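The Year I Tried to Learn the Accordion

My grandfather's accordion came to me in a case that smelled like mothballs and peppermint, and it sat in the hall closet for 27 years before I so much as undid the buckles. I'd move apartments, it would move with me, and every time some poor friend would pick it up and say, what have you got in here, an anvil? Then in January my cousin Delali Dogbe called to tell me she was getting married, and before we hung up I had somehow offered to play at the reception. One song! How hard could one song be?

Very, if you've never met an accordion. The right hand gets a keyboard, fine, I had piano lessons as a kid. The left hand gets a whole field of buttons you can't see while you're playing, and meanwhile both arms are supposed to be breathing for the thing. I strapped in, pulled, and it let out a noise that brought my neighbor to the door.

So I went looking for a teacher, and a bulletin board in Forkstead led me to Gion Auer, who gives lessons in the room over the Postside bakery. The lessons smell like rye bread. He's strict about posture and completely relaxed about everything else, and for the first two weeks he wouldn't let me touch a key. I pressed the air button and opened and closed the bellows, slow, slower, slower than that, while he hummed and looked out the window.

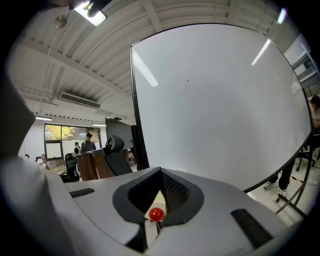 A small red ball and a lot of gray.

Once I was allowed actual notes, I found out that my grandfather's instrument had problems of its own. Two reeds were dead and a third one buzzed like a fly in a jar. Gion sent me to Akosua Ackah, who fixes squeezeboxes in a shop so narrow that you have to back out of it. She opened the thing up on her bench and I got to see the inside for the first time – all those rows of reeds set in wax, and a folded bus ticket my grandfather must have stuck in there to stop a rattle. She charged me 426 dollars and gave me the ticket in an envelope. I would've paid it for the ticket alone.

By then I had seven weeks left and a song picked out, an old waltz the family calls Ankrah, after the uncle who always cried at it. I played it before work and again before bed. I played the left hand by itself on the kitchen table, oom-pah-pah with my fingers next to the cereal bowl,

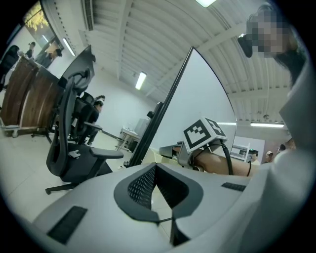
and on the bus too, on my own knee, until a woman across the aisle asked if I was all right.

The wedding was 2019-03-23, in a hall with a low ceiling and terrific potato salad. I messed up the second part and had to go back, and my aunt Mariama Abubakari just kept dancing through the gap as if I'd meant it. Delali's new husband, Obinna Ogunleye, wanted it again, so I played it again, faster, and missed different notes that time.

I still go to the bakery room every week. Gion has me on a polka now, and I'm stuck on the fourth line, where the left hand has to jump two rows and I land on the wrong button nearly every time.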